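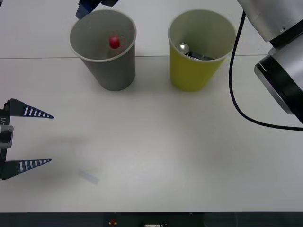

4.2 What the sorting scores do and do not show

The student teams at Cevell reported that their two-arm sorting task was "largely solved" by the end of the module. We are less sure. The claim rests on the Skondeo log, in which 1391 of 1853 attempts are marked as successful. Success was entered by the team running the attempt, at the moment it ended, and the course handbook defined it only as "object in the correct cup". It did not say whether an object resting on the rim counted, or one that had first been dropped and picked up again. When we asked the teams afterwards, they gave different answers.

A second difficulty is the starting layout. In 548 of the successful attempts the cups stood at the default positions given in the Emgate starter code, and several teams had tuned their approach paths to those positions by hand. A good score there tells us that a path can be replayed. It says little about whether the controller would cope with a cup moved a hand's width to one side, and the teams seldom tried this unless the marking scheme asked for it.

The objects matter too. A ball will roll down the inside of a cup almost wherever it is let go. A spoon or a small bottle may settle at an angle, and it then takes up room that the next item needs. The handbook treats all of these as equal, one point each, so a team that began with the easy items and ran out of time could outscore a team that began with the awkward ones. Figure 4 gives an idea of how little space is left at the opening once a cup holds more than one thing.
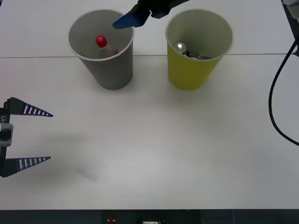 Figure 4. Two-cup layout with both grippers in view. The grey cup holds a small bottle with a red cap; the yellow cup holds a spoon and a dark, elongated item.

We re-scored a sample of 30 recordings against a stricter rule: one grasp, one release, and no contact with the rim. Agreement with the logged result was poor for the spoon and acceptable for the ball. The sample is small and was drawn from a single group, so we would not put a corrected rate on the whole set. We would only say that the published one is too generous.

None of this means that the module failed as teaching. The reports submitted in April show a fair grasp of calibration and of two-arm timing, and the Thammasiri worksheet on error sources was done with some care. It is the step from coursework marks to a claim about robot performance that we cannot support with the records as they were kept.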